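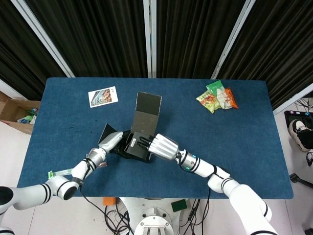
Who runs the Giller campgrounds?
The campgrounds are run by Ider Outdoor Stays, a privately held company that owns and manages 2 properties, Giller Lake and Nistor Creek.

About Ider Outdoor Stays
Ider Outdoor Stays operates campgrounds for travelers with tents, trailers and motorhomes. The company has 119 full-hookup sites at Giller Lake and 23 tent sites at Nistor Creek, all of which may be reserved by telephone or at the front office.

Our office is in Manell, a short drive from both properties. Reservations, billing and group bookings are handled there by our own staff.

Guest policies
Quiet hours begin at 10 p.m. and are observed at both campgrounds. Leashed pets are welcome, except in the bathhouses and the Giller Lake swimming area. Campfires are permitted in the rings provided – subject to county burn notices, which are posted at each entrance.

Season
Giller Lake receives guests all year. Nistor Creek closes in November and reopens in spring, once the access road has been inspected.

Groups and clubs planning a rally or reunion should contact the Manell office before sending a deposit.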